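Lemer, la aplicación para seguir elecciones municipales: tres meses de uso

Llevo desde la precampaña usando Lemer para seguir los plenos y las encuestas de mi comarca. La versión gratuita deja consultar 3 municipios; la de pago, 8. Yo pagué la segunda en cuanto se convocaron las elecciones de Guvinum.

Lo mejor es el archivo de votaciones. Se busca por concejal o por asunto y sale el acta con el sentido del voto de cada grupo. Busqué a Carleen Dunstan, que en campaña prometió congelar la tasa de basuras, y encontré que había votado dos veces a favor de subirla. Con Lachlan Ruddock pasa algo parecido en el asunto del polideportivo.
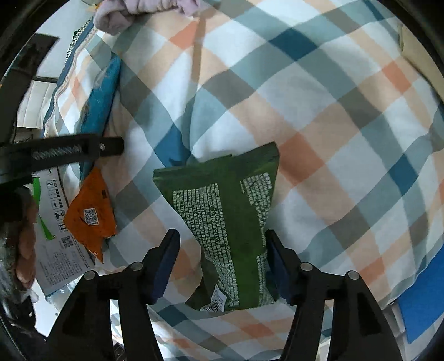
Paquete verde sobre tela de cuadros.

El recuento en directo funcionó peor. La noche electoral, el 24 de junio, los datos de Guvinum se quedaron parados con media ciudad escrutada y tuve que seguir el resto por la radio. Dunstan ganó a Ruddock por 392 votos y la aplicación tardó hasta la mañana siguiente en mostrarlo. Escribí al soporte y me contestó Mingxuan Ye con una respuesta correcta pero sin explicación de la avería.

Las encuestas vienen sin ficha técnica en muchos casos. Doolan, la aplicación que usaba antes, sí la incluye, aunque su archivo de plenos es muy pobre.

Las notificaciones conviene desactivarlas el primer día. Llegan avisos por cualquier declaración de cualquier candidato y el filtro por temas no siempre respeta lo marcado.

En julio me toca renovar y seguiré con el plan de pago por el archivo. Para quien solo quiera los resultados, basta la web del ayuntamiento.

Puntuación: 3 de 5.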